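Trodham Opens Its Winter Season

The Trodham update, released on 14 February 2022, adds a seasonal reward track of 12 tiers to the farming game Tollness. Players advance by completing daily orders at the harbor market. The final tier unlocks the Fatell Lantern, a cosmetic item that cannot be traded.

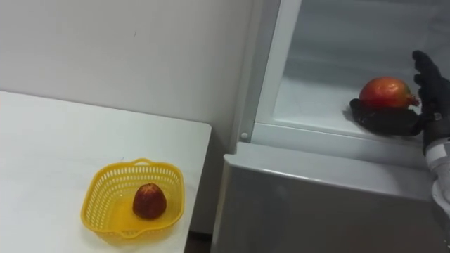 Earning the Lantern

A total of 624 market tokens is required. Each daily order pays up to 165 experience points, and players who have reached level 200 may also accept contracts from the Bogdan guild. Unused tokens expire when the season closes.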